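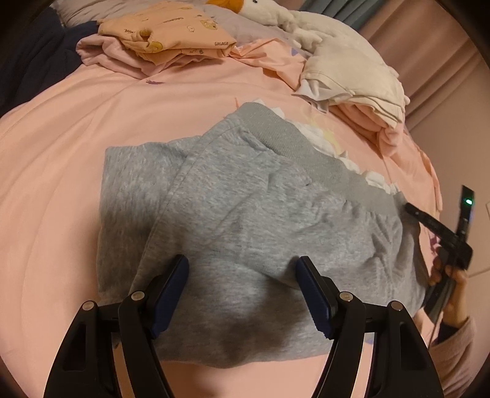 Gripper maintenance > Hand-held units > Pads slip on knitwear after a few weeks

patine_left
Hello all. I look after two hand-held grippers which we use as a pair for folding clothes. Since August the left one loses thick knit, mostly at the waistband. The fingers close, the cloth comes up a little and then slides out. I have cleaned the pads with a damp cloth. The pivot pins have no play that I can feel. Closing force is set to 140 in the Trula tool, the same as on the right one. Should I go higher?

MacKinnonBench
Do not go higher yet. On ours the toothed ends of the pads fill with lint and a damp cloth only presses it deeper. Use a dry toothbrush, along the teeth, with the fingers fully open. We do it every 500 grasps.

jedar_user
I do not agree with the 500. It depends very much on the cloth. With cotton sheets we can wait until 700, with fleece the teeth are full long before. Better to look at them each morning, it takes one minute.

MacKinnonBench
Fair, but if it is not written as a number, in our workshop it is not done.

patine_left
I brushed both sides. A lot of grey fluff came out, I am a little ashamed. It is better on T-shirts but the waistband still slides.

torque_and_tea
Then I would put the force to 170 and finish with it. Ribbed waistband is heavy and springy, it wants more.

jedar_user
Please check first that the pads meet flat. If one finger is a little behind the other, more force only twists the linkage and you will wear the pins. Put a strip of paper between the pads, close, and pull. Then repeat at the other side of the pad. It must feel the same.

torque_and_tea
I have run 170 all year and my pins are fine.

jedar_user
Yours are maybe aligned!

patine_left
The paper test was useful. It holds at the inner side and comes out freely at the outer side. I loosened the two pad screws, closed the fingers on a flat steel ruler and tightened again. Now the paper holds at both sides, still with 140. I will fold with it until the evening and write here tomorrow how the waistbands go.

MacKinnonBench
Mark the screws with a paint pen, so you see if they turn again.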